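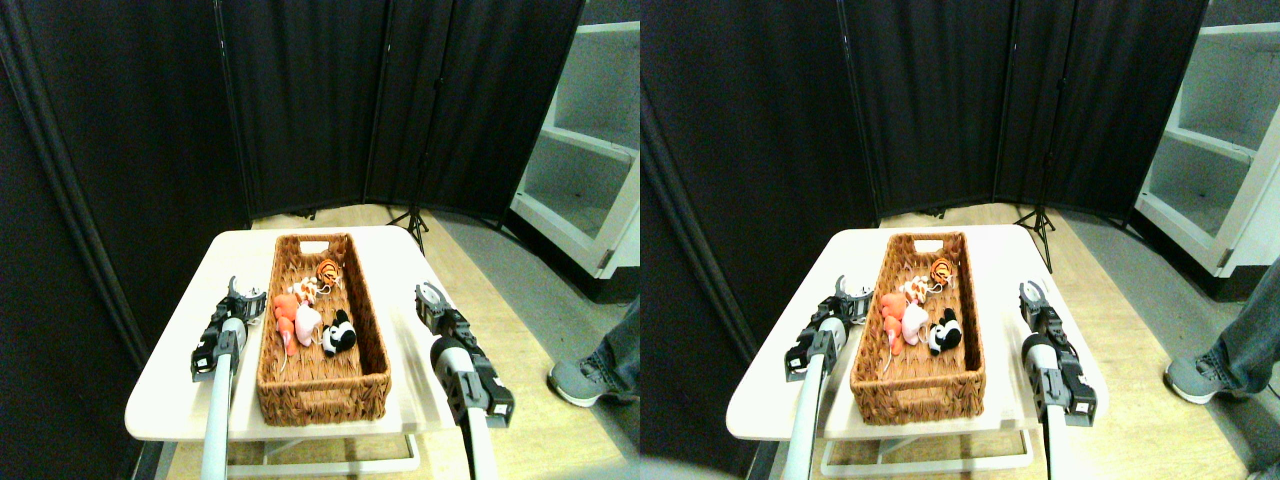
Chapter 3
Small Things in One Place: Baskets, Boxes and Soft Toys

In this chapter you will learn
How to choose a container for small soft things
How to place the things so that each one can be seen
When to stop filling
Words: wicker, handle slot, rim, plush, to sort, to overfill

In Chapter 2 we worked with clothes, which can be folded. A soft toy cannot be folded. It has a round body, short legs and often a tail, and it does not stay where we put it unless something holds it from the side. For this reason the playroom is a separate subject in the Clasemby course, and students usually need more practice with it than they expect.

3.1 The container

We begin with an open basket. A rectangular wicker basket with raised sides is good for small plush animals. The child sees the tiger and the panda from above and does not need to empty everything on the floor to find them. A handle slot cut in the end wall is also useful — the fingers go inside, and nothing stands up over the rim.

Before you sort, put the basket on a table. A low white table is enough. Working on the floor makes the back tired, and toys under a shelf are easily forgotten.

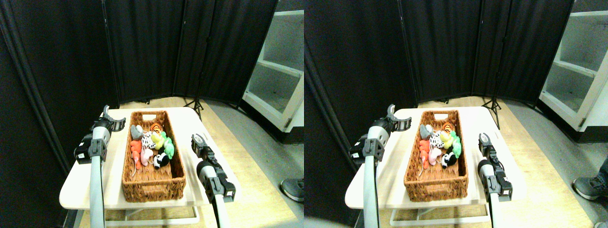

3.2 Far end first

Start at the end of the basket that is farther from you and come slowly back toward your own side. Put the first animals against the wall and in the corners, where they have support. Then lay the next ones close to them. Long toys, for example a plush carrot, may lie along the side wall.

Faces should look up when this is possible. Tails may hang as they like.

It is not necessary to fill the whole bottom. When half of the basket is free, there is a place for the toy which is found later behind the sofa.

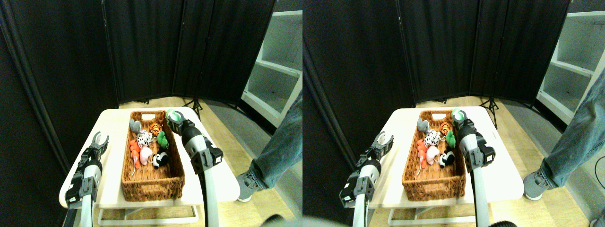
3.3 When to stop

The Gurnex rule, which we use in this book, is simple: one layer only. If a frog must lie on top of an elephant, take a second basket. An overfilled basket looks tidy for one evening and then it is turned over.

Exercise 3.1
Take 20 small soft things and 2 open baskets. Sort them first by kind of animal, then by size. Write down which way was faster to put away, and keep your notes for the November review.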